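Notebook, grasp planner, February, afternoon

Continued from the morning page. The Lestville branch is now merged in my local copy, but I did not push it yet. Please do not pull before I have run the replay tests again.

Main problem of this week: the planner gives a good approach pose for the brick, then the finger controller closes with the old preset, the one we made for bottles. I changed the lookup so that the preset is chosen after segmentation and not before. One line was in the wrong order. It cost me 2 hours to find it.

Replay on the Damimton log: 1,321 candidate poses, of which 22 pass the collision check against the tabletop objects. Before the change it was 6. I think the old margin was added twice, once in the planner and once in the mesh loader, but I must still confirm it.

For stacking, the target is the top of the blue brick. The estimate of the stud plane must be stable before we descend, otherwise the offset jumps when the hand covers part of the blue brick. I now freeze the target pose as soon as the hand mask overlaps it.

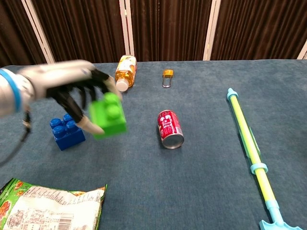

The freeze is only a temporary solution. If somebody moves the lower brick after this moment, the planner will not know it. A better way is to keep tracking with the visible corners, as in the Bakordale code, but their filter expects a different frame convention (z down).

To do: thumb force threshold, still hard-coded. Check the red can, its metal rim gives holes in depth. Rename the config file.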